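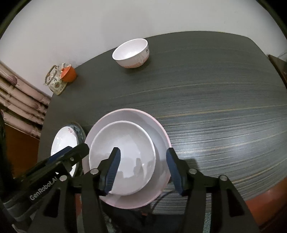 Fig. 12. White bowl on a pink plate.

4. First wash

Run the Callbridge empty once before you put any crockery in it.

1. Open the tap fully and check the hose joint for drips.
2. Take out the lower basket and unscrew the salt cap.
3. Fill with water, then add salt up to the neck. Wipe away spilt grains.
4. Close the door and select programme 2.

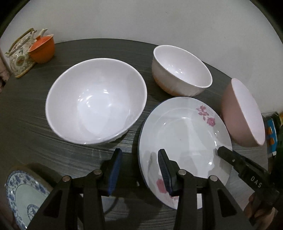
5. Press Start. The machine fills for a short time before the pump is heard.

Note: The display shows 68 when the water reaches full heat. Do not open the door until the number clears.

Caution: Steam may escape when the door is first opened. Keep children away.
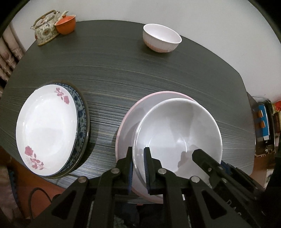 6. When the wash ends, turn off the tap and lift out the filter. Rinse it under cold water and refit it, turning clockwise until it clicks.

If code 952 appears, the drain hose is kinked or set too high. See section 7.

Text revised 26th April, M. Mathias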